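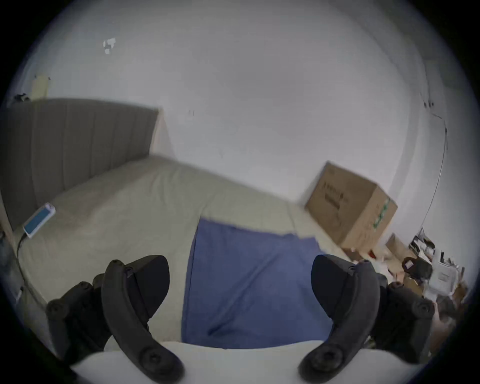
Project report: Tidying a Bedroom Without Moving Out of It
Devendra Upadhyay
April 8, 2021

1. Why the bed comes first

My proposal in January promised a method for tidying a small bedroom. My first method was to put everything on the bed and sort it there, and it produced a very tidy floor and nowhere to sleep. Version two starts from the bed. You clear it, fold whatever cloth is lying on it, smooth the sheet, and only then look down at the floor.

2. Procedure

Each trial had 3 stages: blankets and towels, sheet, floor. Phones and chargers were to be left alone until the end - people get upset when you unplug them. Anything with no obvious home went into a box labeled Sanna, after the room plan we were using, and the box filled up faster than I'd like to put in a graph.

3. Results

The longest trial took 83 minutes, much of it spent on floor clutter that I had budgeted as "a few items." Folding went quickly. Smoothing a light-colored sheet did not, as every wrinkle shows and chasing one toward the headboard makes another.

4. Problems

I did not define "folded" before starting. My grader's comments on the draft mention this twice. The revised definition is in the appendix, along with the contents of the box.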